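Herkton Household Trials
Call for participants: do the tidying methods work in an ordinary home?

We are looking for people who live in ordinary homes, with the ordinary amount of stuff in them, to take part in a 14-week trial of popular decluttering methods. You don't need to be messy. You don't need to be tidy. It would help if you had never bought a set of matching storage jars, but we won't hold it against you.

Why we are doing this

There is a great deal of advice about on how to own fewer things. Much of it comes from people who sell books, courses or boxes, and very little of it has been tested on anyone who wasn't already keen. The usual proof offered is a pair of photographs, one before and one after, the second taken on a sunny day. We would like to know what the cupboard looks like in November, with the heating on and a child off school.

We went through 421 articles, videos and leaflets last year. Most of them promise less stress, more time and better sleep. Only 19 said anything at all about how the writer knew. Of those, a good few relied on a survey of the writer's own customers, and one quoted another article that quoted the first one back.

So we are suspicious. We may be wrong, and the trial has been set up so that we can find that out. If the methods do what they claim, we will say so in the report, through gritted teeth.

What you would be testing

Households will be put into one of four groups by lot. You can't pick your group, and please don't ask us to swap you with your sister.

The Cermont method. Everything you own of one type goes on the bed, and you keep what you would buy again at full price. Supporters say it takes a weekend. We have allowed three.

The Dovach rule. One thing leaves the house for each thing that comes in. Food and medicine don't count. There is a long argument among followers over whether socks are one thing or two, and we have settled it for the trial: a pair is one.

Clear surfaces. Tables, shelves and worktops may hold only what is being used at that moment. Everything else must have a place behind a door. This is the one most often recommended for bathrooms and bedrooms, where small daily items such as brushes and cups are said to do the most harm to our peace of mind. We have our doubts that a cup ever did anybody much harm.
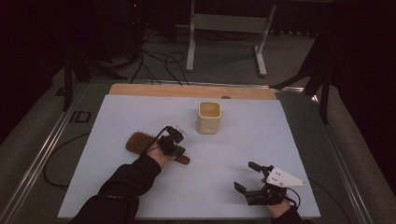 A brush and a cup: clutter, or just Tuesday's things?

No method. You carry on as you are. This group matters as much as the other three, so please don't drop out if you land in it, and please don't start tidying out of guilt.

What we ask of you

A visit at the start and another at the end, each lasting up to two hours. We will look in cupboards you agree to let us look in, and no others.

A short diary, filled in once a week. It asks how long you spent tidying, how long you spent looking for things, what you threw away and what you bought. The last question is the one we care about most. We have a hunch that a good many people who clear out a kitchen drawer have filled it again by spring, and that the refill goes missing from the success stories.

One evening phone call halfway through, between 6pm and 8pm, to ask how it is going. Grumbling is welcome.

A follow-up form five months after the trial ends. Most tests of this kind stop when everyone is still feeling pleased with themselves. Ours doesn't.

Who can take part

You must be 18 or over and have lived at your present address for at least a year. Shared houses are fine as long as everyone in the house agrees in writing. Renters and owners are equally welcome, and so are people living alone.

We can't take you if you are due to move during the trial, if you are having building work done, or if you earn money from organising, storage or cleaning products. If collecting or throwing away things causes you real distress, this trial isn't right for you, and we'd suggest talking to your GP before following any method out of a magazine.

We have room for 434 households and would like at least a third of them to include children. So far the people who have shown an interest are mostly couples with a spare room - lovely people, but they can shut the door on the problem.

What you get

A shopping voucher after the first visit, a second one after the last, and the full results before they are made public. Travel isn't needed, as we come to you. You won't get a certificate, a tote bag or a promise that your life will change.

You keep whatever you decide to keep. We don't take anything away and we don't sell anything on. If you regret getting rid of something, write it in the diary, because regret is badly recorded in this field and we suspect there is more of it than people let on.

Who pays

The trial is paid for by the Lüthi Fund, which has no say in the questions or in what we publish. Two storage companies offered to help with costs. We said no thank you. The plan for how we will count the results has already been written down and lodged with the fund, so that we can't change our minds later about what we were looking for.

Your details

Diaries are stored under a number, without your name. Photographs are taken only if you say yes on the day, and you can ask to have them deleted at any point until the report is finished. You can leave the trial whenever you like without giving a reason, and you keep any voucher you have already been given.

How to apply

Fill in the form on the Herkton Household Trials page. It takes around ten minutes and asks about your home, who lives in it and which tidying methods you have tried before. Please answer that last part truthfully, including the ones you gave up on after a day. Places are offered in batches, and we reply to everyone, including those we can't take.

One form per household, please.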